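Brandska CG-2 Wrist Cable Guide
Replacement kit for two-finger grippers on light collaborative arms

Status: in stock
Supersedes: CG-1 (withdrawn)
Page revised: Monday, February 27, 2023

Read this before ordering if you still run the CG-1

The CG-1 guide was withdrawn in December following reports of gripper signal loss during wrist rotation. The clip could migrate along the bundle toward the gripper body. Once it did, the free loop on the far side of the wrist shortened, and the next full rotation loaded the connector directly. The usual result was an intermittent open circuit on the signal pair. In the worst case the gripper lost its hold command and released the part in mid-travel.

The fault is hard to catch at the bench. Continuity reads good with the wrist at zero and fails only near the end of joint travel. Controllers that log the event at all tend to record it as a communication timeout, and several users replaced a working gripper before looking at the cable.

If you have a CG-1 installed, stop using the arm for any task where a dropped part could hurt someone or damage equipment. Do not tape the clip in place. Tape creeps under repeated flexing and hides the jacket wear you need to see.

What changed in the CG-2

The clip body now closes on a split rubber sleeve that is bonded to the cable jacket. The closing screw is captive. A second anchor sits behind the wrist joint, so that pull on the loop is taken up by the anchor and the connector sees none of it. The sleeve is sold for 6 mm and 8 mm bundles. Measure the bundle at the wrist, with all cables together, and do not size from the gripper lead alone.

Kit contents

Clip body with captive screw
Split sleeve, 6 mm or 8 mm
Rear anchor and strap
Adhesive, single use
Inspection card

Fitting

Power down the arm and lock it out. Support the gripper. Remove the old clip and check the jacket under it; any cut, flat spot or whitening means the cable has to be replaced first. Fit the rear anchor, then set the loop with the wrist at the far end of its travel. Bond the sleeve, let it cure for 8 hours, and close the clip.

Jog the wrist slowly through full travel in both directions, unloaded, with one hand on the stop. The loop must never go tight and must not drop low enough to catch a part or fixture. Cycle the gripper at each end of travel and watch the signal on the controller.

Use on two-arm cells

Where two arms share a table, set up each loop with the other arm in its closest working position. A loop that clears the table can still snag on the neighbor. Small-part assembly needs extra care, as the wrist works low over the plate and the cables hang near loose pieces.

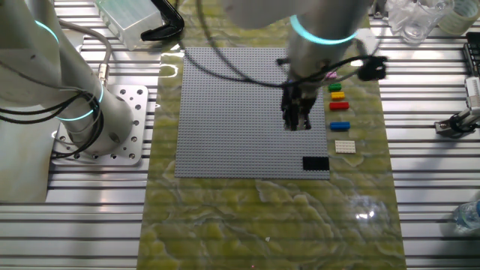 Eglė Jankauskaitė wrote to ask whether the guide could be fitted without the rear anchor, as her cell has no free mounting point behind the wrist. She had run the clip and sleeve alone for 5 weeks with no timeouts. Our answer is no. Without the anchor the connector still carries the load, and the absence of timeouts does not show that the crimp is sound. A strap-only anchor is available from Skedetti for joints with no threaded holes.

Inspection

Check the clip position against the sleeve mark at the start of each shift. Replace the kit if the mark has moved.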